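## Second life for the office tower

Dirk Sperling buys old desktop PCs by the pallet. The last lot came from an insurance office in Urnden, 16 machines that had sat in a basement since October, and most of them will be working again before spring. His workshop, Kleinschmidt, sold 869 rebuilt computers last year.

The work starts with the tower on its side and the panel off. Dust comes out first, then Sperling looks at the board, the power supply and the leads. Drives are taken out and wiped before anything else is tested - customers ask about that more than they ask about speed. 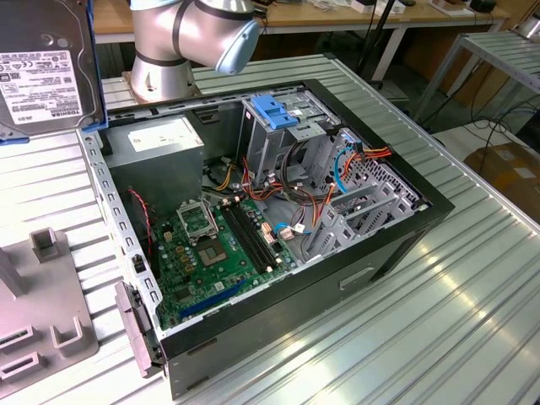 Cables take longer than people expect. A lead that has been folded behind a drive cage for ten years can crack when it is moved, and a fan wire left loose will find the blades sooner or later. Jirayu Nilsuwan, who joined from a repair shop in Gamorport, ties every bundle back by hand and checks each plug twice.

Parts from machines past saving go on the shelves at the back. Power supplies are tested under load for an hour. Memory is sorted by type and sold in pairs. Bare cases go to Winder, the scrap dealer across the yard, who pays by weight and collects when the cage is full.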